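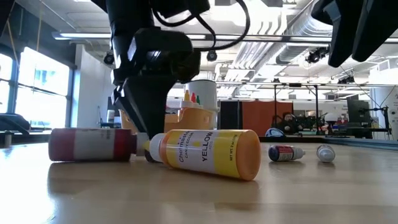

Black arm over the bottles, caddy behind

plasgate_pete
So I've had the Bimament kit for a while now and promised a few of you a proper write-up. Small bottles are what I bought it for (we decorate cookies, and there's a lot of picking up and putting away!) and I have to say I'm pretty fond of it. Setup took me 2 evenings, most of that fussing with cables. It came to $2,434 with the spare gripper tips, and the tips are what I'd tell anyone to spend on.

femby
Lovely to see this, thank you for taking the time. How is it with bottles lying on their sides? Mine does fine with upright ones but the round ones want to roll off on me, and I end up chasing them across the counter like a kid with marbles.

Bermúdez
I'm going to be the grump, sorry. That's a lot of money for something that puts food coloring in a caddy. I sent mine back after 3 weeks. Support was very sweet about it, but the software kept losing its place every time I changed the lighting.

plasgate_pete
Fair enough, and I did have the lighting trouble too, back in February before the update. Did you get that one? femby, slow the approach way down and come in square to the bottle, it helped me a bunch. Slick tabletops are still a pain.

Bermúdez
No, mine went back before that. Still think it should've worked out of the box at that price.

femby
Trying the slow approach tonight. What are you using under them, a mat or just the bare table?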